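Thygesen Adopts Floor Marking and Arm Cover Rules for Shared Robot Rooms

Thygesen has put a single set of working rules in place for all of its robot test rooms, replacing the separate notes each room had kept on its own door. The rules took effect in February and apply to staff, students on placement and outside companies that rent time in the building.

The document is short. It covers floor marking, protective covers, loose cables and who may stand near an arm while it is powered. Most of it was already common practice in at least one room, according to Neelam Grewal, who edited the final text.

"People moved between rooms and found that yellow tape meant one thing on the second floor and something else downstairs," Grewal said. "In one room it was where you parked equipment. In another it was where you were not supposed to put your feet. We picked one meaning and wrote it down."

Under the new rules, yellow tape on the floor marks a work area. Objects a robot is meant to handle may be placed inside it. People may step over the line only when the arms are stopped and the person at the controls has said so out loud. Tape used for any other purpose, such as marking where a cart goes, has to be a different color.

Tape that has lifted, torn or lost a corner must be replaced before the next session. The rules ask for closed corners wherever the outline turns, and they do not allow a gap to be left as a walkway.
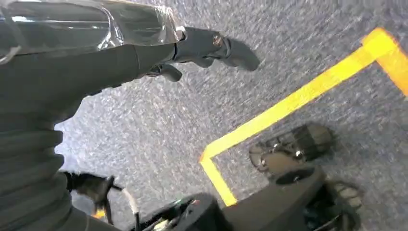 Covers take up the longest section. Plastic film over an arm is allowed, but it must stay clear of the gripper fingers and must not be pulled tight across a joint. Film has to be transparent so that the arm's surface and any warning labels can be read through it. Ribbed or bellows-type covers are to be checked for splits along the folds at the start of each week, and the check is to be signed.

Snædís Vídalín of Skestari, a company that uses the rooms for handling trials, said the cover section was the one her group had argued over most during the comment period.

"The first draft banned film completely," Vídalín said. "We asked for it to stay, with limits. If you take it away, people wipe the arms down with whatever is on the shelf, and then you have a different problem."

The comment period drew more than 200 remarks. Grewal said a large share of them concerned cables. The final text says that a cable running close to a hand or gripper must have enough slack for the full range of motion and must be fixed at some point before it reaches the floor. Cables may cross a taped line, but they may not be taped down with the yellow tape itself.

A proposal from Raresham, another tenant, to require hard barriers around every work area was not adopted. The rules leave barriers to the person in charge of each room and say they should be used when visitors are present. Raresham has asked for the question to be taken up again at the next review.

Speed limits are also left to each room for now. The rules say only that the limit in use has to be posted at the control station, and that it may not be raised while anyone is inside the tape.

Anyone who works in the rooms has to read the document and complete a walk-through with a room lead, which takes less than an hour. Access cards will stop working for those who have not done it. Companies with their own safety training may send one person to the walk-through and have that person train the rest, but the names have to be on file first.

Incidents, including ones where nothing was damaged, go into a shared log in Rullico, the booking system the building already uses. Entries can be made without a name. Grewal said the log will be read monthly and that repeated entries on the same point would be enough to reopen a section of the rules.

The rules will be reviewed after 4 months. Printed copies are available in Room 1864, and a copy is to be kept at each control station. Questions about the cover section should go to Grewal's office, and requests for extra floor tape should be made through the room lead.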